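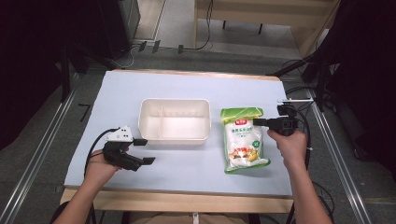
The Cillmont comparison was a bench evaluation of hand-held grippers used to record manipulation data for robot arms. It was run by Vitarero, a maker of end effectors, and set two Zovon hand-held models against the company's own wrist-mounted unit. Both hand-held grippers are black and are worked in pairs, one in each hand, with a cable leading away from each. The left one carries a white angular mount marked with black dots, and the right one has a small sensor module on top with a thin flat plate projecting to the side. The standard layout places an empty two-compartment tray on a light blue-gray paper sheet, with a sealed snack bag lying flat to its right.

Background

Vitarero began the work in April, after customers reported that demonstrations recorded with one fingertip shape transferred poorly to arms fitted with another. Quentin Cordier, then head of testing, wrote the protocol. It was based on an earlier procedure by the Brzozowska laboratory, which had used rigid blocks only. Cordier added sealed food packaging as a test object. A film bag changes shape under the jaws and gives little for flat fingertips to hold when it lies against a table.

Method

Each trial called for the operator to lift the bag, carry it over the tray and release it in a named compartment. A trial was scored as failed if the bag slipped, if the tray shifted on the paper, or if tracking of either gripper was lost. Operators worked seated and were not told the scores until the end of a session.

The program covered 186 trials by 11 operators. Recorded paths were then replayed on a fixed pair of arms – the same pair throughout – with the controller gains left unchanged.

Results

The hand-held grippers failed in 53 trials. Most of these failures came at the first contact, when the lower fingertip pushed the bag along the paper before the jaw could close. Release into the tray caused fewer problems, although the low divider sometimes caught the bottom seam of the bag. Tracking loss was recorded in 3 trials, all with the wrist turned far inward. The wrist-mounted unit slipped less often but took longer to position, and operators rated it as more tiring.

Later use

Vitarero kept the bag-and-tray task as an acceptance check for new fingertips. A revised version adds a second bag and requires both hands to move at once. The replay stage was dropped from routine checks and is now run only when a controller is changed.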